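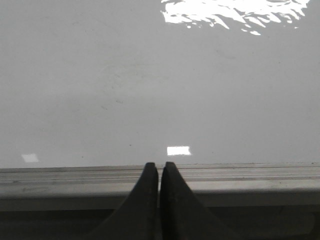

Dry-Erase Surface Care: Frequently Asked Questions

3 min read

Maintained by Keir Paterson, Josero Facilities Supply. Last reviewed in February.

How often should a board be cleaned?

Dry erasing removes most of the ink but leaves pigment and release agent behind. A board in daily use needs a damp wipe every 2 days and a full clean with solvent once a week. Most of our sites do this on Monday before opening.

What causes ghosting?

Ghosting is residue left in small pores in the coating. Melamine boards show it first. Porcelain on steel rarely does unless an abrasive pad has been used on it.

Which cleaner is recommended?

Isopropyl alcohol at 70 percent, or Draltix board fluid undiluted. Apply to the cloth, never to the board. Fluid that runs behind the lower trim will loosen the adhesive.

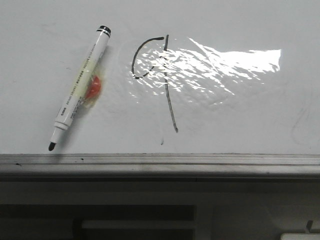 Glass cleaners containing ammonia are not approved for melamine. They dull the finish, and the warranty does not cover it.

How do I remove permanent ink?

Write over the mark with a dry-erase marker, wait five seconds, and wipe. The solvent in the fresh ink lifts the old. Repeat if needed, then clean the area with alcohol.

How should markers be stored?

Flat, with the cap fully seated. Storage with the tip up starves the felt. Storage with the tip down floods it.

How long does a coating last?

Liesl Aigner's bench test at the Flestine office logged 3,317 erase cycles on a melamine sample before ghosting could not be cleaned off. Porcelain samples were still in service at that point.

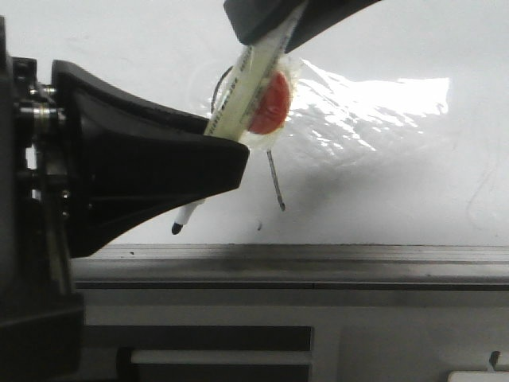
Results vary with the eraser. A felt block loaded with old pigment wears the surface faster than a clean microfiber cloth. Wash cloths without fabric softener.

Can a worn board be recoated?

Yes. The Leclerc two-part kit covers roughly 500 square feet. Allow a full cure before writing on it. Send questions on cure times to Guadalupe Zamudio.

123 shares | 2 comments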